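Lo que aprendí este verano doblando menos

Hace cosa de un año que no compro servilletas de papel. Lo digo así, de golpe, porque mi hermana dice que siempre doy demasiadas vueltas antes de llegar al tema, y seguramente tiene razón (las daré igualmente, ya me conocéis). Todo empezó en Oruldale, en la mercería de la plaza, donde liquidaban retales de algodón porque la dueña se jubilaba. Yo entré a por una cremallera y salí con una bolsa que pesaba más que mi gata. En casa la volqué sobre la cama y me quedé mirando aquel montón sin saber muy bien qué hacer con él, feliz como una niña y un poco avergonzada.

El caso es que los retales se convirtieron en paños. Paños para secar, para envolver el pan, para tapar la masa, para limpiar los cristales, para llevar la merienda. Algunos los cosí con un dobladillo decente y otros los dejé con el borde tal cual, y os confieso que los del borde tal cual son los que más uso. Un paño de diario tiene que poder quedarse arrugado en cualquier sitio sin que a una le remuerda la conciencia.
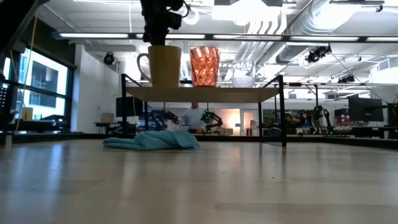
Elikem Agbenyega me escribió después de la entrada anterior que el algodón nuevo no seca nada, que hay que lavarlo varias veces con agua bien caliente y sin suavizante, y que hasta entonces lo único que hace es pasear el agua de un lado a otro del plato. Cuánta razón, y qué bien explicado! Yo estuve semanas echándole la culpa a la tela, y resulta que el problema lo tenía en el cajón de la lavadora. Dejé el suavizante, puse un chorrito de vinagre en su lugar y al tercer o cuarto lavado aquello ya era otra cosa.

También he cambiado la manera de guardarlos. Antes los doblaba en tres, muy derechos, como hacía mi madre, que tenía un armario en la casa de Skidonwood que daba gusto abrir. Lo intenté durante todo el invierno, de verdad que lo intenté, y cada vez que sacaba uno se me caían los demás. Ahora van todos a un cesto, al lado del fregadero, los limpios arriba de cualquier manera – y no ha pasado nada. Mi madre vino de visita en noviembre, miró el cesto, me miró a mí y se puso a hablar del tiempo.

Lo que sí me tomo en serio es el tinte. En Urio hay una señora que vende índigo y otras plantas secas en bolsitas de 20 gramos, y con ella he aprendido lo poco que sé: que la tela se remoja antes, que no hay que tener prisa y que el color, cuando sale de la olla, engaña. Parece oscurísimo y luego, con los aclarados, se va quedando en algo mucho más suave. 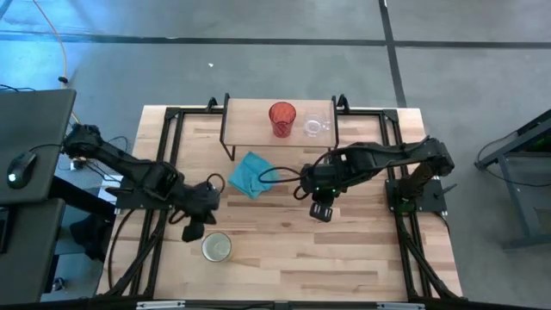 Los azules son los que más me tientan, y también los que más disgustos me han dado. Mi primera tanda salió a manchas, como un cielo mal pintado, y la segunda, tan pálida que mi hermana preguntó si se me había olvidado echar el tinte. El tono que yo persigo es justo el azul clarito del paño que veis en la mesa, ni marino ni verdoso, un azul que da ganas de dejarlo a la vista aunque esté hecho un gurruño. De momento he llegado cerca una sola vez, con una tela vieja de sábana, y como no apunté nada no he sabido repetirlo. Ahora llevo un cuaderno, con las cantidades y hasta el tiempo que hacía ese día.

Me habéis preguntado varias por el precio de todo esto. La bolsa de retales me costó 20 euros, y de ella han salido hasta 100 paños, contando los pequeñitos que uso para desmaquillarme. El hilo lo tenía ya, de Marska, de una caja que heredé de mi tía y que creo que me sobrevivirá.

Para la próxima quiero contaros cómo quito las manchas de cúrcuma, que son mi cruz, y enseñaros los remates a mano. Si tenéis algún truco para la cúrcuma, dejádmelo en los comentarios, que los leo todos aunque tarde en contestar.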